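Clevidik Sim Bench: six weeks with a practice table for home arm builders

I bought the Clevidik Sim Bench in June, on a warm evening when I should have been soldering, and I have spent more of the summer with it than I meant to. If you are building a small arm at home and your better half is tired of hearing things hit the kitchen table, you may want to read on. If you already run your own simulator and write your own scenes, you probably know more than I do and can skip to the end.

Some background on me first. My arm is a Dasik kit, bought secondhand and half assembled, which I have been finishing in one corner of our shared workshop over on Ambrose Street. It has a printed base, a wrist I have rebuilt twice, and a gripper that I am still a little in love with even though it pinches. What I wanted was a way to practice the software side at home in the evenings, with a cup of tea and no drive across town.

The Sim Bench is a download, with a license key and a thin printed manual that comes in the mail a few days later (a nice touch, I thought, and I have already spilled something on it). You pick a table, a gripper and a task, and then you either drive the arm yourself from a gamepad or let your own code do it. I paid $115 for the home license. There is a shop license too, which costs more and lets several people share the same saved scenes, and I may talk the others into it by winter.

Installing it took me most of an evening. My computer is not new, and the first try stopped with an error that told me nothing at all. I updated the graphics driver, restarted, made more tea, and the second try went through without a murmur. The menus are plain and sensible. My one real complaint about them is that the gripper settings are split over two screens, and you will change something on the first and forget it on the second. I have done this more times than I'd like to admit.

The task I keep going back to is the peg and block. It sounds like a toddler's toy and it has humbled me completely. You have a peg, you have a block with a round hole in the top, and you would think an afternoon would see the end of it. I love it dearly. It is the same kind of job I want my own arm to do one day, when I get around to the little parts feeder I keep sketching on the backs of envelopes. 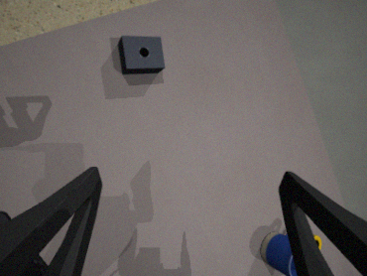
Peg and block task in the Sim Bench, gripper open, with the blue peg on its side by the right finger.

I like how little there is on that table. The plain gray top lets you think about the approach and nothing else, and the long shadows turned out to be more help than I expected when I was driving by hand. On the other hand, the view from up over the fingers takes getting used to. One of them can cover a good part of the peg, and I spent my first few evenings nudging the arm sideways just to get a better look. You can add a second view from the side, and I would do that right away if I were starting over.

Contact is where the program earns its money, to my mind. Come in at a bad angle and the peg catches on the rim and tips, much as it does on my bench at the shop. It isn't perfect. Every so often a peg would give a shiver in the fingers for no reason I could find, and once it shot off the table like a watermelon seed. Raising the number of physics steps calmed it down a lot, though my fan got very loud about it.

I let my own script run overnight once I trusted it, and woke up to 1,004 attempts logged in one tidy file, with the angle and the grip force for each. That file taught me my wrist was turning late — a fault I had been blaming on the motors for weeks! I carried the fix over to the real arm the next morning and had to change around 3 settings to make it fit.

I did try the Sasent trial before this. It has prettier rooms and a bigger parts library, and if you want to show your project to other people you may prefer it. For me it was slow to load and fussy about my gamepad, and I missed having a paper manual to lean on.

What would I like to see next? A way to bring in my own gripper shape without having to convert the file first, one screen for all the gripper settings, and a quieter default for the physics. I'd also be glad of a few more household tasks, like jar lids or clothespins, for those of us who get tired of pegs.

I give it four stars out of five, and I'm keeping the license. The manual is drying on the windowsill.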